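Rendre le simulateur moins propre

J'ai relancé la collecte dans le simulateur cette semaine, après l'avoir laissée dormir depuis novembre. L'objectif n'a pas changé : fournir au modèle assez d'exemples de manipulation pour qu'il apprenne à saisir de petites pièces sombres sur un fond clair. Le projet s'appelle Ilon, et pour l'instant il rate surtout les pièces minces.

La première série comptait 50 épisodes. Je les ai tous pilotés à la main, avec le même éclairage, et le modèle entraîné dessus se débrouillait bien tant que rien ne bougeait. Dès que je déplaçais une lampe, il visait à côté. Mwangi Kimaro a regardé les essais et m'a conseillé de faire varier les lumières avant de toucher au réseau. J'ai perdu deux jours à ne pas l'écouter.

La nouvelle série fait 75 épisodes, répartis sur 4 réglages d'éclairage. Je note pour chacun la position de départ des pièces, la commande envoyée à la pince et le résultat. Les échecs restent dans le jeu de données, avec une étiquette à part. Un épisode me prend environ 60 secondes, sans compter la remise en place.

Je garde aussi les vues où la pince masque une partie de la table. J'avais commencé par les trier, puis j'ai vu que le modèle perdait ses repères à l'approche, au moment où il en a le plus besoin.

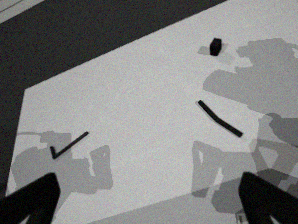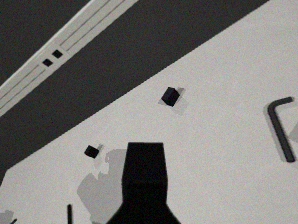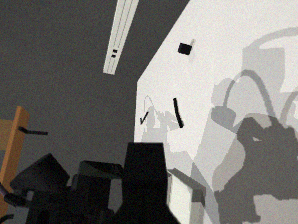
Groupe Apprentissage et manipulation, atelier Brovden, Celtport

Les ombres prennent beaucoup de place, surtout dans la première et la troisième vue. Je les ai laissées telles quelles. Pour la tige en L de la première, posée dans une zone grise, le contraste est plus faible que sur la table claire, et c'est le genre de cas qui manquait à l'ancienne série.

Prochaine étape : reprendre le script de tirage des positions, qui place encore trop souvent les pièces au même endroit. Je publierai les courbes quand l'entraînement sera terminé.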